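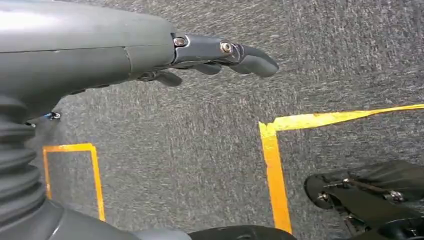 3. Runny, firm and the raisin question: collecting butter tart recipes in Holen and Grastier

3.1 Getting hold of the cards

I grew up in Holen with a mum who kept her recipes in a biscuit tin, so when I started looking for handwritten butter tart recipes I had a pretty good idea where people would be hiding them. Tins, yes, but also the back flap of the phone book, the inside of a cupboard door (taped, and I had to copy that one standing on a stool), and between the pages of the one cookbook everybody in town seems to have been given as a wedding present. I had 16 households by the time I stopped asking, split between Holen and Grastier, and each of them let me copy out whatever they used for butter tarts, plus anything older that had been kept alongside it.

I should say up front that this was not a random sample in any sense at all. I started with people who had fed me as a kid and went on from there. What I can offer in exchange is that they let me stay in the kitchen while they baked, which I doubt they would have done for a stranger with a clipboard, and a lot of what follows comes from watching and eating and asking for another one.

Every card was copied by hand into the same notebook, spelling and all. I kept the crossings-out too. If a quantity had been changed I wrote down both versions, and if I couldn't read something I asked the owner to read it aloud to me. Now and then they couldn't read it either and just told me what they do.

3.2 What is written and what gets done

The first thing that struck me was how little the cards say. The shortest was a bare list of ingredients with the word "bake" at the bottom. No oven temperature, no pan size, nothing whatsoever about pastry, as though shells simply arrive. When I asked its owner about this she was a bit puzzled by the question, as she had never needed the card to tell her any of that. She keeps it for the amount of brown sugar.

I found the same thing over and over. The card holds the part that a person is afraid of forgetting, and the rest lives in the hands or in the family. It made direct comparison between recipes a real headache! Two cards with nearly the same filling gave me tarts that I would never have guessed were related, one so runny that you had to lean over the sink and the other set like a soft caramel. The difference came down to how long they were left in and how hard the egg had been beaten, and neither card had a word on either point.

So after the first few visits I changed how I was working. I began writing my own notes on a facing page while the baking went on, timing things on the stove clock and asking about anything that wasn't on the card. I went back to the earliest households and did theirs again in this way (they did not object, and neither did I). The comparison in the next section uses those facing pages and treats the cards as a separate source.

3.3 Syrup

Corn syrup, maple syrup or neither is where I had expected the big geographical split. My mum always maintained that Grastier people put maple in everything, and I'm sorry to report that I went in believing her. In my notebook the two towns look much the same. Corn syrup turns up in most kitchens in both, and the households using maple were spread across the two, with a strong lean toward families who had somebody tapping trees at some point.

What does seem to matter is when the card was written. Cards that their owners placed before 2000 tend to name a brand or just say "syrup", where the newer ones spell out the kind and often the grade. Several owners had gone back and written "maple" over the top of an older word. I asked about those changes and got a fairly consistent answer, that maple used to be kept for pancakes and had felt too dear to put in a tart. I would be careful about leaning on this very hard. People were dating cards from memory, and in one kitchen I sat through a long and cheerful argument between two sisters over whether a card came before or after the new stove.

3.4 Raisins, and a few other feelings

I had promised myself I wouldn't ask about raisins first, and in every house the subject came up before I had my coat off. The opinions are strong and they do not match the cards very well. 4 of the households told me flat out that they never put raisins in, and then handed me a card with raisins on it. In those kitchens the line is just skipped. It hasn't been crossed out, either, and when I asked why, I mostly heard that it was Grandma's card and you don't go writing on Grandma's card.

I think this is worth holding on to, because it cuts against the way I had been reading the crossings-out. I had taken a clean card for a recipe that was being followed and a marked-up card for one that had changed. For quantities and syrup that holds fairly well. For raisins it doesn't hold at all – a clean card may be clean out of respect.

Pecans and walnuts got much less heat. They come and go with what is in the freezer, and people were happy to pencil them in on anybody's card.

3.5 The January bake

In January I took the facing-page notes back to my own kitchen in Indmont and made every filling in the same shells, same pan, same rack of the oven. I used the lard pastry from the Kusuma batch, that being the one I can make without swearing. Each filling was done 2 times, once by the card alone with my own guesses filling the gaps, and once by the facing page. My neighbours on both sides ate very well and I have not had so many offers to shovel my walk before or since.

Tasting results are in Section 4, along with the full list of fillings and the baking times I settled on for the cards that had none.

Figure 1. Dark charcoal-grey robotic hand and grey forearm, with two round metallic fasteners on the upper surface of the hand.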